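Flora Cruickshank on the Starnton hum

Flora Cruickshank has heard the Starnton hum since a December night when she got up for a glass of water and thought a truck was idling in the street. There was no truck. She has kept a log ever since, and she agreed to let me read it on the condition that I read all of it.

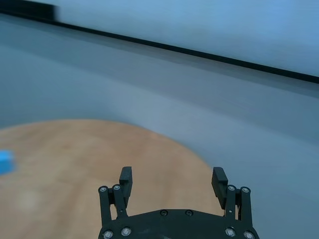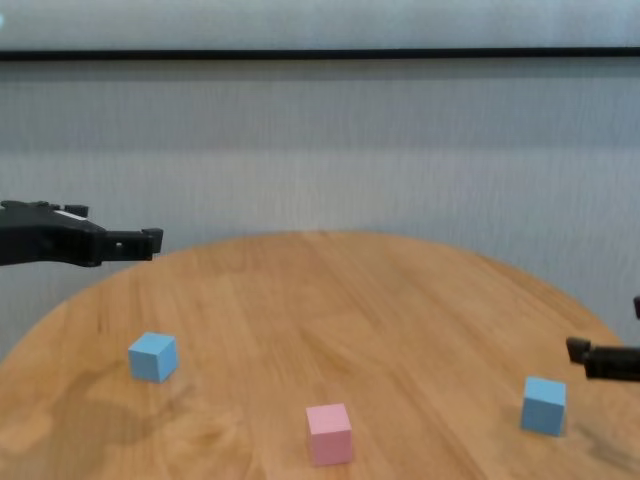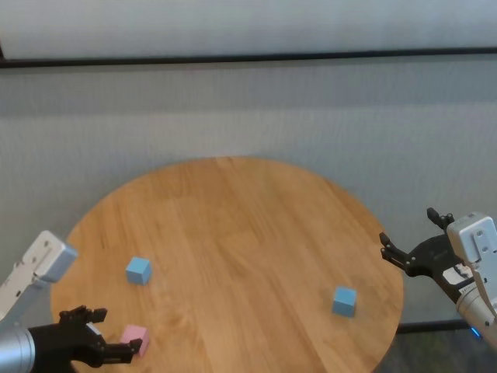

"People want the short version, and the short version makes me sound nuts," she said. "Low note, comes and goes, worse indoors, worse after midnight. Put it like that and I'd think I was nuts too."

I should say where I stand. I've written about hums before and I don't have a great opinion of them. Towns all over the place have had one. They tend to start with a person or two, spread when the local paper picks them up, and fade when the paper gets bored. Some have been traced to a fan or a pump. Plenty never have been traced to anything, and the people who hear those ones usually have a favorite culprit long before anybody shows up with a meter.

In Starnton the favorite culprit is Gillies, the cold storage company on the east side of town. A petition asking for the place to be shut down overnight has 300 names on it. Cruickshank's is one of them, though she told me she signed with her fingers crossed.

"I don't know that it's Gillies," she said. "I signed it so that somebody would have to come out and check. If you write 'we have no idea, please look into it' at the top of a sheet of paper, you get your sister's name and that's the end of it."

She taught piano for most of her working life and she describes the sound the way a piano teacher would. It sits a little under the lowest A on the keyboard, she says, and it has a slow beat in it, as if two notes that nearly match were rubbing together. I asked how she could be so sure of the pitch. She said she had hummed along, an octave or two up, and gone to find the key.

That isn't a measurement, and I told her so. You can pick a note to go with almost any rumble if you want one badly enough.

"Sure," she said. "So explain why I get the same key every time." I said that once you have found a note, you'll tend to find it again. She thought about that for longer than I expected and wrote it down in the log.

The log itself is better than I had feared. Each entry has a time, the room she was in, whether the furnace was running and a score for loudness from zero to 5. What it doesn't have, at least for the first couple of months, is any record of the nights when she heard nothing. If she slept through, the page is blank, and a blank page could mean quiet or it could mean Flora was tired. She started filling in the silent nights only after Sutrisno Mandagi told her to.

Mandagi does noise surveys for a living, mostly for builders. He lives a few streets from her and came over with his own gear on a Tuesday evening, unpaid. He put a microphone in her bedroom and another in the back yard and left them running until morning. I called him to ask what he got.

"I got a refrigerator," he said. "I got a furnace. I got some traffic. Down at the very bottom there was a little bit of something I couldn't pin on the house, and I told her that, and now I wish I'd used different words."

His wish is easy to understand. Within days the neighborhood newsletter, the Clover, had a headline saying that an expert had confirmed the hum. Mandagi had confirmed that there is low-frequency noise in a town with a highway next to it. When I asked whether the little bit of something was loud enough for a person to hear, he said that for most people it wasn't, that hearing varies, and that one night in one house tells you about one night in one house.

Cruickshank was annoyed about the headline as well, but for her own reasons. "They made it sound finished," she said. "I've been asking for somebody to do this right, and now everyone thinks it's been done."

Doing it right would cost money. Mandagi's guess for a proper survey, with several houses and a couple of weeks of recording, is 2000 dollars, and that's with him donating his weekends. The town says it will consider the matter. Gillies, according to the letter Cruickshank showed me, says its equipment meets the rules and has offered nobody a tour.

I asked her what I thought was the obvious question: had she had her ears tested? She had, twice. Her hearing is normal for her age, and the second doctor raised the possibility of a low-pitched form of tinnitus. She doesn't rule it out. What bothers her about the idea is that the hum went away entirely when she stayed at her brother's for a week.

It bothers me less. His house is on a busy road, and a busy road will cover up a faint sound, whether that sound is in the air or in your head. A week isn't long, either. I'd want her to go to several quiet places without expecting anything in particular, and I admit I can't think how a person would manage the second part.

Meanwhile, other people have worked out what to do about the hum, or at least what to charge for it. A gadget called the Iletti, sold online for 90 dollars, plugs into the wall and promises to "balance" low tones in the home. I asked Cruickshank if she had one. She went a bit pink and fetched it out of a drawer.

"My neighbor swears by hers," she said. "I gave it two weeks. My scores went down for the first four nights and then they went right back up. It's got a nice blue light."

I pointed out that this was a small lesson in how far the scores could be trusted. If a plug with a light in it could bring them down for four nights, then so could a good mood, or a newspaper story in the other direction.

"I know that," she said. "Why do you think I wrote it in there?"

She had, too, with the dates and a note saying "wishful?" in the margin. I've interviewed a lot of people who hear or see things that other people don't, and I can't remember many who kept the embarrassing pages.

I still don't think there is one hum in Starnton. My bet is on a mix: some real low noise that comes from more than one place, some tinnitus, and a lot of people lying awake listening because they've been told there is something to hear. Cruickshank says that could well be right for most of the names on the petition. She doesn't think it's right for her.

Before I left she asked me to sit in the back bedroom for ten minutes with the furnace off. I heard a clock in the hall and, toward the end, my own pulse. She asked me for a score and I gave it a zero. She put that in the log under my name, with the time.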